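News | What's On | Business | Food | Sport | Notices

Local > Food and Drink > Shops and Trades

Reading time: 5 minutes

Table-setting evenings return to Dzene in August

The homeware shop Dzene will bring back its table-setting evenings in August, with a new short course on laying a place for one. The sessions run on Thursday evenings in the workroom behind the shop, starting at seven, and will last until the end of the month.

Margus Lepik, who teaches the course, ran it for the first time last winter and had to turn people away. This time there will be three groups, each with 10 places. Bookings opened at the counter this week and the first group is already close to full.

The course covers a small amount of ground. People learn how to choose a mat, where a bowl should sit on it, which side the spoon goes and what to do with a cup when the table is narrow. There is no silver service and no napkin folding. Lepik said he had been asked for napkins several times and had decided against them.

"Most people eat at a table with post on it," he said. "I want them to clear the post, put down a mat and sit properly for twenty minutes. If they want a swan made out of a napkin they can find that somewhere else."

Each place begins with a round white woven mat. The spoons have gold-coloured bowls and green handles, and were chosen to show up well against pale wood and white dishes.
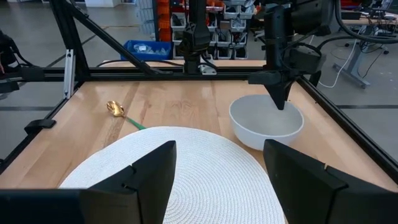

Those who came in the winter may notice a few changes. The square mats have gone, after complaints that they made round bowls look lost. The dishes are all white now, where before there was a mixture of blue and brown. The handout has been cut from four pages to a single sheet, and the part about fish knives has been dropped.

The price stays the same. It includes the handout and a drink on arrival, and anyone who brings a friend gets the second place at half price. Children over eight are welcome with an adult. The workroom is on the ground floor and can be reached through the shop or by the yard door, which has no step.

Lepik trained as a joiner and spent most of his working life fitting kitchens. He began taking an interest in what went on top of the tables after he left the trade, and worked for a time in the dining department at Brostero before that branch closed. He said the two jobs had more in common than people thought, as both came down to measuring and leaving enough elbow room.

He asks people to start with the mat and to leave a hand's width between its edge and the edge of the table. The bowl comes next. On a table with plenty of depth it can be kept behind the mat until the food is ready, so that the mat stays clean and there is somewhere to rest a hand.
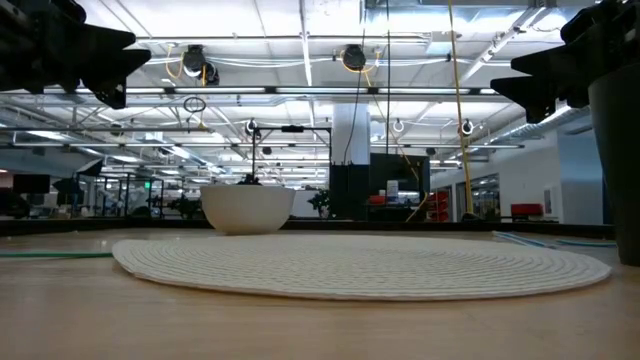
The woven mats have proved more popular than expected. According to the shop, 467 of them were sold between the new year and the end of June, many to people who had never been on the course. They are best cleaned with a damp cloth and should be stored flat, as the rims are inclined to curl if they are stood on end in a cupboard. A mat that has already curled can be put under a few heavy books overnight.

The shop had a busy spring in general. It took 2543 orders over the same period, counting both the counter and the telephone, and has taken on a second person for Saturdays. The owners said they had looked at moving to a larger unit by the station but would stay where they are for at least another year.

One part of each evening is given over to bowls. Lepik uses a wide, shallow one with a broad rim, whose surface is finely ridged, and a plain smooth one beside it for comparison. He said people nearly always reach for the smooth bowl first and then change their minds when they have had both in front of them for a while.

His advice is to keep the wide bowl for anything that is meant to be looked at before it is eaten. The well in the middle holds a modest helping and the rim leaves white space round it. Soup and porridge go in the smooth bowl, which is easier to scrape out. A dark cup is set to the right of the bowl, within reach but clear of the sleeve.
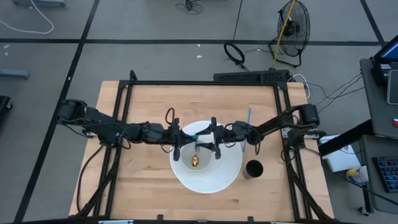
Not everyone agrees with him about the cup. Last winter's group included several left-handed people, who asked why they should reach across their food to drink. The new handout says that the cup may go on either side and that the spoon should go wherever it will be picked up. Lepik said he was happy to be corrected on this and had moved his own cup to the left for a week to see how it felt.

There was also a long discussion about whether a mat is needed at all on a good wooden table. He thinks it is, mainly for the noise. A bowl put straight down on bare wood makes a knock that carries through a flat, and several people on the course live above a neighbour. For those who prefer to see the wood, a smaller mat under the bowl alone does much the same job.

Two other shops in the street are joining in this year. Hoda, the bakery on the corner, will supply rolls for the second half of each evening. Plellent, which sells candles and soap, is lending lamps for the last session, when the overhead lights will be turned off for the meal. It will also stay open an hour later on course nights.

The last session is the only one with hot food. Everyone lays a place of their own, fetches a bowl of soup and eats it sitting down. There is no marking and no certificate. Lepik goes round with the bread and makes a comment if he is asked for one.

People are welcome to bring their own dishes from home, and he said he would encourage it. Odd bowls are fine, as are chipped ones, and two that do not match can often be used together if they are close enough in colour. He suggests putting them side by side with the rims touching before deciding.

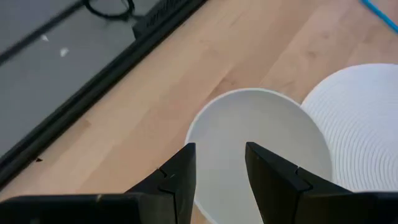

How to book

Places can be reserved at the counter in Dzene or by telephone during shop hours. A deposit is taken when booking and can be returned up to two days before the session. Those on the waiting list from last winter will be offered a place first and should have had a letter by now. Anyone who has not received one is asked to call in.

The yard door will be open from a quarter to seven. Bicycles can be left in the yard, but there is no parking for cars.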